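How do I keep cords and bins off the floor around a desk?

Asked in Home Office & Storage — 9 answers, showing 3

I share a ground-floor workroom in Multuston with a concrete floor and one brick wall. The desk is white, with three drawers on the left and an open cubby on the right. Cords run out from it across the floor, and bins end up wherever there is space.
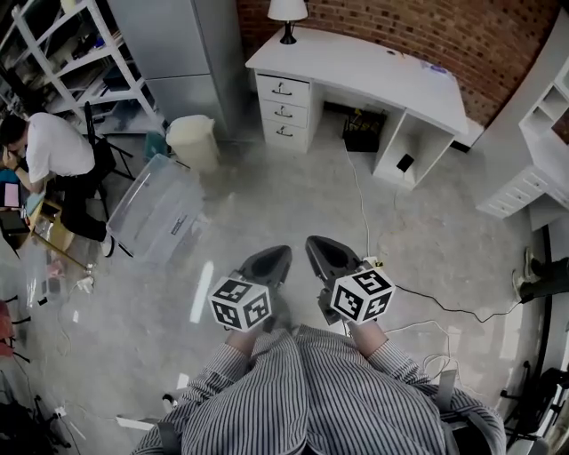

I have a tall metal shelving unit and a cabinet but both are close to full. I can't drill into the brick (lease). Budget is 100 dollars. What would you do first?

Posted by Nanascombe

Answer 1 (voted helpful)

Start with the cords. Move the power strip up under the desktop with a clamp-on tray, so only one cord goes down to the floor. Run that one along the base of the wall in a stick-on channel. Test a short piece first — adhesive doesn't hold well on rough brick, so you may need to stick it to the floor edge instead.

Then empty any crate under the desk. If you haven't opened it since September, it can go on the top shelf.

Posted by Burnalia

Answer 2

get rid of stuff

Posted by pryor401

Answer 3

Agree with the tray. For lidded bins, stack them against the wall with the labels facing out. Lying at an angle, they take up twice the floor.

Posted by Pryor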